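Haltirby Technical College
Introduction to Robot Manipulation
Handout 4: Hanging Keys on a Wall Hook
Module leader: Pichit Rungrueang
Issued 2025-10-16

This handout accompanies the fourth practical of the module. Students should read it before entering the laboratory and should bring a copy of the risk sheet issued in September. The task is carried out with two arms facing a plain wall fitted with adhesive hooks.
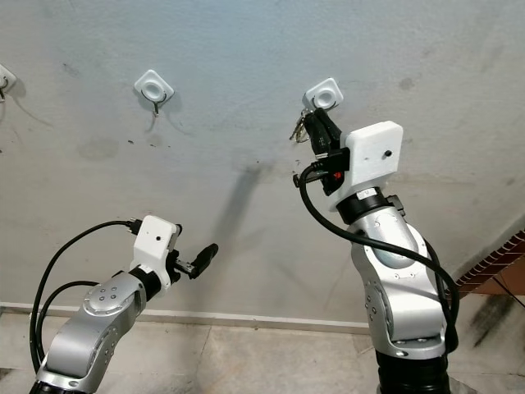
First view: right arm at the hook, keys at the fingertips. Second view: gripper open towards the wall.
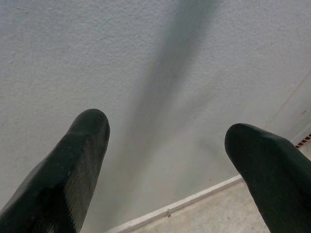
1. Aim of the practical
Each pair of students is to teleoperate the arms so that a bunch of keys is placed on a named hook and released. Small metal objects are difficult to handle in this way. The ring turns in the fingers, and the keys swing after the arm has stopped moving.

2. Preparation
Log in to Gesteo with the group account and load the wall task. Check that both grippers open and close fully. Cables must have enough slack for the arm to reach the highest hook; report any that pull tight to the technician, Higinio Solís, before the motors are enabled.

3. Procedure
Hold the keys by the ring and approach the hook from slightly above. Stop short of the wall and compare the head view with the wrist view. The arms cast shadows on the plaster, and these can be mistaken for contact when only one view is used. Lower the ring on to the hook, open the fingers and withdraw straight back.
The arm that is not in use should be kept clear, with its fingers closed.
Each pair completes 10 attempts. Failed attempts are to be kept and labelled as such – they must not be deleted.

4. Existing recordings
Last year's groups left 897 recordings in the shared folder, of which 295 concern hooks. Those labelled Jirley follow the older procedure and should not be combined with new work.

5. Assessment
The written report carries 80 marks and is to be submitted through the module page. It should include a table of attempts and a short discussion of two failures. Questions about marking should be addressed to Leobardo Cuautle.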